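In Defense of the Fake Brick

Upendo Swai

My neighbor Subira Waweru spent over 400 dollars last October to have a layer of fake wood taken off her kitchen cabinets, so that the real wood could be seen. The real wood was pressed sawdust. She now has cabinets the color of a graham cracker, and when I said I had liked the old ones she looked at me with pity, as if I had asked for ketchup at a wedding.

I have been hearing about honest materials for most of my adult life. Concrete should look like concrete. Leather should come from something that once had opinions. A countertop that pretends to be marble is telling a lie, and a person who buys one is at best a dupe and at worst a renter. The people who say this are very often sitting on a chair whose legs are painted to look like a different chair.

I grew up in a house where almost nothing was what it said it was. The beams in the living room were hollow, and we knew it, because my brother kept comic books in one. The stone around the fireplace came in sheets, and so did the fireplace. My mother's pride was a dining table in walnut pattern, bought on installments, which outlived two dogs and a flood and is still in use at my aunt's place, looking exactly as much like walnut as it ever did. It never fooled anyone, and I don't believe my mother ever tried to fool anyone with it. She liked walnut. She could not afford walnut. A picture of walnut seemed to her a fair settlement.

I think that is how most people live with imitations, and the complaint against them misses it. A lie needs somebody on the other end believing it. When I hang a calendar with a mountain on it, my guests do not ask about the skiing.

There is also the matter of money, which the honest-materials crowd likes to leave out in the car. Last winter I priced real brick for one wall of my back hallway. The quote was 1365 dollars, not counting what the mason called "whatever we find." The printed kind, from a home store called Elleck, came to just under 100, and I put it up myself between lunch and a ball game. One seam is crooked. I have looked at that seam every day since and have yet to feel my character slipping.

I will admit to limits. I don't care for a candle that smells like a bakery, since it makes a promise it has no plan to keep. I once stayed at an inn that had a plastic loaf of bread on the breakfast table, next to the bread, and I picked wrong. And I part ways with anyone who charges real prices for the fake thing, as Skokier does with its "heritage plank" floors – 13 dollars a square foot for a photograph of a barn. If I am going to walk on a photograph I want photograph prices.

But the cheap, cheerful, see-through fake deserves better than it gets. It is one of the few parts of decorating where people of small means get to say plainly what they like, and what they like tends to be brick, flowers and wood, about the same things the rich like. The rich just get the heavy version.
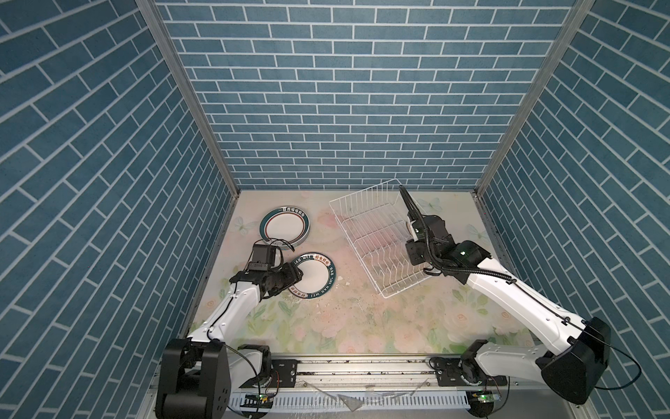 What I enjoy most about a good imitation is the moment it quits pretending. Real brick has to obey gravity and whoever laid it. The printed kind answers only to the person holding it up, so you can have blue bricks on three sides, level and proper along the back and tipped at a steep slant on the left and right, in a pattern that would send any building inspector running for the street. Then you can put roses underfoot, in pink and peach, with a few little blue butterflies. The crumbs, I notice, are the real thing. They always are. Subira has them too, all over her sawdust, and hers show up much better than they did on the old finish, though I have been told it is not my turn to bring that up.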